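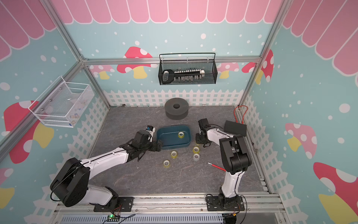

Sobre nós

A Olladside nasceu de uma gaveta que não fechava. Lá dentro havia fita-cola, tesouras, cordel, etiquetas meio descoladas e, no fundo, uma fatura de eletricidade que toda a gente procurava desde fevereiro. Arrumámos a gaveta numa tarde, ficámos tão contentes com o resultado que passámos para o armário ao lado, e quando demos por isso estávamos a arrumar as gavetas da rua inteira!

Hoje somos uma pequena escola de arrumação. Ensinamos crianças, famílias, lojas e ateliers a dar um lugar às coisas: às miudezas que se espalham pelo chão, aos rolos de fita que nunca estão onde os deixámos, aos brinquedos que são grandes demais para a caixa e pequenos demais para a prateleira. Gostamos mesmo disto. Há quem coleccione selos, nós temos uma paixão antiga por tabuleiros e cestos de rede.

Como trabalhamos

Começamos sempre pelo chão. É onde as coisas acabam quando não têm casa, e é também onde as crianças preferem trabalhar. Pomos um tabuleiro no meio, de bordos levantados e cantos arredondados, e escolhemos uma única família de objectos para a primeira volta. A fita-cola é a nossa favorita: os rolos têm todos a mesma forma mas rolam, fogem para debaixo dos móveis, empilham-se bem ou mal conforme a paciência de quem os apanha. Quem consegue pôr os rolos todos no tabuleiro sem pressa já aprendeu metade do nosso primeiro módulo.

Depois passamos às paredes. Um cesto de rede pendurado numa calha resolve mais problemas do que um armário novo, porque se vê o que tem dentro (e porque não há porta para fechar à pressa quando chegam visitas). Usamos cestos pretos para peças grandes e soltas, e brancos para as miudezas misturadas, aquelas que ainda estão à espera de decisão. O cesto das decisões adiadas é uma instituição na nossa casa. Esvazia-se uma vez por mês, com chá e bolachas, e há sempre discussão.

Os nossos cantos

Não acreditamos em salas de arrumação cinzentas. Os nossos cantos têm paredes azul-claras às bolinhas brancas, cogumelos vermelhos e cor-de-rosa de desenho animado, uma cerquinha branca a correr junto ao chão e um toldo cor-de-rosa recortado lá em cima, como o de uma pastelaria. O padrão é nosso e chama-se Pillell. Levou muitas versões até acertarmos no tamanho dos cogumelos, e ainda há quem na equipa defenda que deviam ser maiores.

A decoração também trabalha. Dizer a uma criança de cinco anos «põe a fita ao lado do cogumelo grande» funciona muito melhor do que «à direita, em baixo», e os adultos, depois de algum embaraço inicial, começam a falar da mesma maneira. O nosso grupo de lojistas já não diz «prateleira dois» há meses.

O que oferecemos

Primeiras Arrumações: para crianças dos quatro aos oito anos, com um adulto. Tabuleiros, rolos, chaves de brincar e peças de espuma.
Casa Gavley: o curso para famílias, em quatro sessões, dedicado a cozinhas, despensas e entradas. O nome vem da primeira casa que arrumámos de uma ponta à outra.
Bancada Limpa: para ateliers, papelarias e pequenos armazéns, com especial atenção à zona de embalagem.
Sala Mikkelsen: a nossa sala aberta, onde se pode vir praticar, trocar cestos ou simplesmente trazer uma caixa de tralha e pedir ajuda.

Cada turma tem no máximo 20 participantes. No último ano passaram pelas nossas sessões 1627 pessoas, e 509 delas voltaram para um segundo curso, o que nos deixou numa alegria difícil de disfarçar. A biblioteca de materiais tem agora 700 peças para emprestar, entre cestos, tabuleiros, ganchos, divisórias e caixas, e cresce todos os meses graças a quem arruma a casa e descobre que tinha cestos a mais.

Algumas coisas em que insistimos

Não deitamos fora nada que seja dos outros. Quem decide o que fica e o que vai é sempre o dono, mesmo que o dono tenha seis anos e queira guardar todos os cartões dos rolos gastos.
Não vendemos móveis. Às vezes recomendamos um cesto, mas quase sempre já há um em casa a servir para outra coisa.
Acabamos todas as sessões a desarrumar um bocadinho, para o grupo seguinte ter por onde começar.

Venha conhecer-nos

A Sala Mikkelsen abre às 10h e fecha às 18h, com pausa para almoço. Não é preciso marcar para uma primeira visita, só para os cursos. Traga roupa confortável e, se puder, aquele saco de coisas que anda há meses a mudar de divisão. Os tabuleiros pomos nós!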